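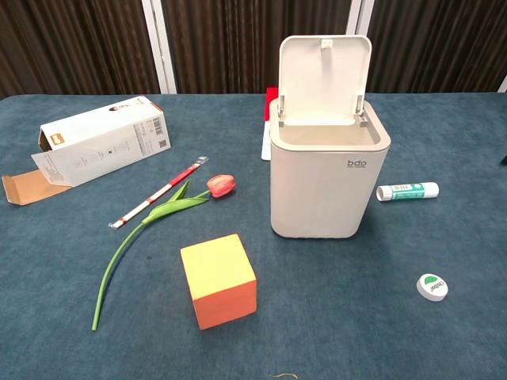
卓上に小型のごみ箱を置けば、机の上は片づくのか。
片づいて見える時間は延びるが、物の総量が減ったことを示す証拠は、筆者らの手元にはまだない。

4.2 卓上ごみ箱と「保留物」

図3 布を敷いた卓上に置かれた蓋付きの小型ごみ箱と周囲の小物。蓋は開いた状態。手前に造花のチューリップとスポンジ状の立方体、右にスティックのり、左に開封された白い紙箱。

卓上整理に関する実務書の多くは、捨て場所を手の届く範囲に置くことを勧める。Urrutia(Valentina Urrutia、以下同じ)の整理モデルもこの立場をとり、捨てるまでの動作が短いほど不要物は滞留しにくいと説く。主張は直感に合う。しかし根拠とされたBrikumarの事例記録を読み直すと、観察対象はほぼ紙くずと包装材に限られており、造花や工作材料のように、捨てるとも使うとも決まらない物は最初から集計の外に置かれている。

本節ではこの種の物を「保留物」と呼ぶ。図3でいえば、造花やのりは明らかなごみではなく、かといって卓上にあるべき理由も物の側からは読み取れない。左の紙箱はさらに厄介である。開封済みの外箱は包装材として即座に廃棄に分類されがちだが、保証や返品、再収納のために残す人は少なくない。Kandelex調査の自由記述217件でも、外箱の扱いは回答者の間で最も意見が割れた項目であった。しかも卓上に置ける小型の箱に、外箱をそのまま入れるという選択が現実的かどうかも疑わしい。近くに捨て場所があることと、そこに捨てられることとは別の問題である。

Skirwood版の手引きは、保留物を8日間脇に寄せ、使わなければ処分するという手順を示している。この日数の出所は明記されていない。筆者らが追試に協力した4世帯では、期限が来ても判断が先送りされ、保留物の置き場が卓上から棚へ移っただけの例が複数みられた。移動を「整理の完了」と数えるなら手順は有効だが、その数え方を採る理由は手引きのどこにも述べられていない。少数例であり、一般化できないことは筆者らの側にも等しく当てはまる。

もう一点、図3のような静止した記録から習慣を推定する手法にも留保が要る。Esquivel方式では卓上の一時点の状態に点数を与え、散らかりの程度を世帯間で比較する。だが、広げられた小物が作業の途中なのか、放置なのか、しまう直前なのかは、一時点の記録からは区別できない。布の上に物が散在するという事実に点数を付けることはできても、それを住人の性向と読み替える手続きには飛躍がある。1月の予備調査で採点者間の一致度が高かったという報告も、この飛躍を埋めるものではない。採点者どうしが同じ誤りを共有していても、一致度は上がるからである。

以上から、卓上ごみ箱の効果を論じる際には、少なくとも廃棄物と保留物を分けて集計し、物の移動先まで追う必要がある。次節では、外箱の保管年数を尋ねた質問項目について、設問の文言による回答の偏りを検討する。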